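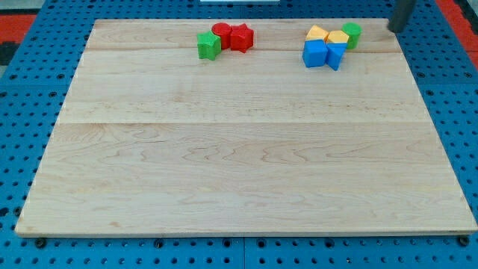 Board and shape blocks on the blue table, arm end at upper right. Bench two, Kenska cell.

Search this notebook

May 21, 2023

Purpose of entry. To record how the draft rules for block trials on the Kenska cell were applied in today's session, and to propose wording for the points on which they are unclear. The draft was circulated under the working title Karura and has not yet been adopted. Until it is, the older Sollix bench rules remain in force, and where the two disagree the stricter one is to be followed.

1. Start state. The draft requires that blocks be placed in "separate groups" before a run. It does not say what separates one group from another. In the layout shown, the left group has three blocks and the right group has five, all on the back plank of the board, with a clear stretch of bare wood between them. I have treated this as meeting the rule. Within a group, blocks may touch. The two reds on the left do, as do the blue cube and the blue prism on the right. Proposed wording: "Groups shall be separated by a gap wider than the open gripper. Blocks within a group may touch unless the run sheet says otherwise."

2. Naming of blocks. Colour alone is not sufficient on the run sheet. There is a green star on the left and a green cylinder on the right, and last week's sheets contain several entries reading only "green". Colour and shape are both to be written, in that order. The low yellow blocks caused some difficulty: two operators entered them as hexagons and one as pentagons. The shape name should be taken from the block list kept with the set and not judged by eye at the table.

3. Rest position. No run is to be logged as started while the arm is holding a block. The Sollix rules ask only that the gripper be "clear of the work". I consider this too loose, as a tip stopped just above a corner of the board may be called clear by one person and not by another. Proposed wording: "The gripper shall be empty and stationary. No hand shall pass over the board edge until the hold light is on." The second sentence applies even when a single block has fallen over and could be reached quickly.

4. The board. It must lie flat on the pegboard and must not be moved between runs in a series. If it is knocked, the series is closed and a new number opened. Series 991 was closed this morning for that reason after run 13. The remainder of the day was logged under series 1036, the next free number on the shared sheet. The gap in numbering is correct and should not be filled in afterwards.

5. Loose items on the table. The draft says the table shall be "reasonably tidy". This cannot be checked. I suggest a plain list of what may remain on the blue surface during a run, with everything else removed or written down — including paper. The Peixoto cell already works from such a list and I have asked for a copy.

6. Stopping a run. Any person in the room may stop a run and need not give a reason at the time. The reason is entered on the sheet before the next start. We had 3 stops today, all entered. One was marked "unsure", and I have accepted it as a valid entry. The draft should say expressly that it is.

Outstanding
— Gap width for item 1 to be measured with the gripper fully open.
— Block list to be reprinted; the present copy is hard to read in the shape column.
— Items 3 and 6 to go forward together for the August review of the draft.
— Check whether the Sollix rules permit a series to be reopened. I could find nothing on this in either text.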